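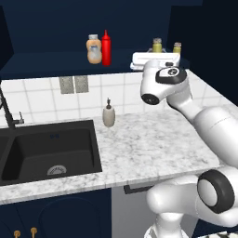 The simulated kitchen, with the arm reaching in over the worktop.

I promised Gilang I'd write up the kitchen project properly, so I've made a big pot of tea and I'm having a go. For anyone new, I'm slowly building an arm of my own in the shared workshop at Cotdale, and while I wait for parts I practise on a simulated one at home (much kinder to my crockery!).

The marble worktop and the navy cupboards are far smarter than anything in my house, I must say. My first job is a simple one on paper: get the arm to the red squeeze bottle up on the shelf without clouting the white rack beside it. It took me 44 tries just to find a path I liked, and I'd be fibbing if I said I wrote down why the last one was better.

Hipólito thinks I should start with the soap dispenser instead, down on the counter with plenty of space round it — he may well be right, and he's been very patient about saying so. The shelf is where I want to get to, though, so I'm carrying on with it until the motor brackets turn up, and then it's back to the bench with a file and the good vice.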